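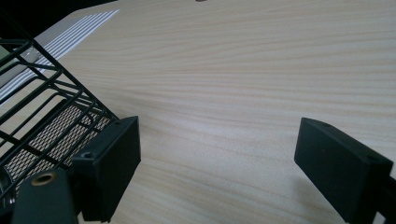

Talking Tables with Yamuna Rodrigues

Home Stories Makers Archive Visit

Yamuna Rodrigues has worked at the same kind of table for most of her adult life, and she has firm views on what belongs on one. "Pale wood, matte, nothing shiny," she says. "You want to see the grain and you want to see the crumbs."

She runs the shared kitchen at Tenthorpe with her brother Muthu. The kitchen opened in December with 12 members, most of them people who bake or pickle at home and needed more room. Yamuna picked the furniture. Muthu wanted steel.

"We argued for a month," she says. "He said wood stains. I said everything stains, you just wipe it sooner."

The rule they settled on is that the middle of a table stays clear. Baskets and racks go toward the side, and whatever is drying goes with them. Yamuna prefers black wire for these – it is light to lift, and she can see through it when she is hunting for a lid.

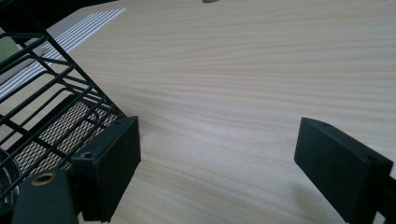
She learned the habit from Vasanthi Marar, who ran a canteen and taught her to set up a work surface before touching any food. "Vasanthi would stand there with her arms folded until the table was right," Yamuna says. "Then she'd hand you the onions."

Members don't always agree. Nuala Doherty, who makes marmalade, likes her things laid out in front of her where she can reach them. "I lose track of what I've washed if it's off in a corner," she says. She and Yamuna have worked out a truce. Nuala gets the early slot, and she puts the rack back to one side before she leaves.

Striped mats are a newer question. Muthu likes them under anything that might drip. Yamuna would still use a folded towel. "A towel goes in the wash with the aprons," she says. "A mat I have to think about."
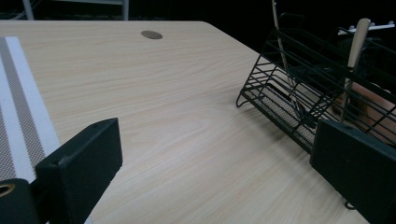

A striped mat and a black wire dish rack, with clear wood between.

Asked what she would change, Yamuna says she'd like one more table and a deeper sink. Muthu says he would still like steel.

Contact us | © Tenthorpe Kitchen | Back to top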